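Des cubes colorés pour les tout-petits à la ludothèque de Nostport

La ludothèque de Nostport ouvre en février un atelier de jeux de construction destiné aux enfants de moins de 3 ans. Les inscriptions se font à l'accueil, dans la limite de 60 familles pour l'ensemble du trimestre.

L'atelier sera animé par Asmaa Ashour, éducatrice de jeunes enfants, avec Conall Noonan, responsable du prêt. Les séances auront lieu le matin, dans la salle du premier étage.
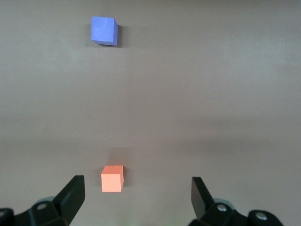

Le matériel a été acheté grâce à une subvention de 1265 euros accordée par la fondation Vekunley. Il comprend 84 cubes, ainsi que des tapis et des bacs de rangement. Les premières séances porteront sur les couleurs - un cube bleu et un cube orange, posés à distance l'un de l'autre sur la table, suffisent pour commencer. L'enfant est invité à prendre l'un ou l'autre, puis à les rapprocher. Les empilements viendront ensuite.

« Nous voulons peu d'objets à la fois, et du temps pour chacun », explique Asmaa Ashour.

Les cubes pourront aussi être empruntés par lots, pour deux semaines, par les familles adhérentes. La présence d'un parent est demandée pendant toute la séance.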